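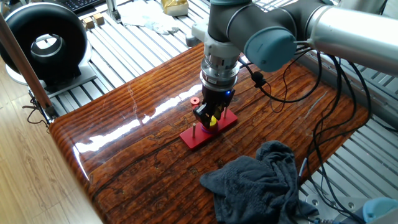

Yellow piece over the middle of the red base

Setting up your ring puzzle

1. Put the red base on a flat table. I set mine at a slant, and any angle you like will do.

2. Tip all the rings out next to it and check each one has a clean centre hole. Mine had a bit of sawdust in – a quick rub with a cloth sorted that!

3. Start on the middle peg, with your widest ring at the bottom. 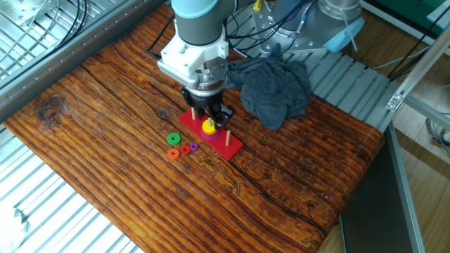
Purple, orange and yellow on the middle peg, four rings still to sort

4. Carry on upwards, going smaller each time (Sibel Sönmez, who tests these with me, likes to lay hers out in size order first).

Note: move one ring at a time, and never put a bigger one on a smaller one.

Caution: small parts – keep the rings away from children under 3.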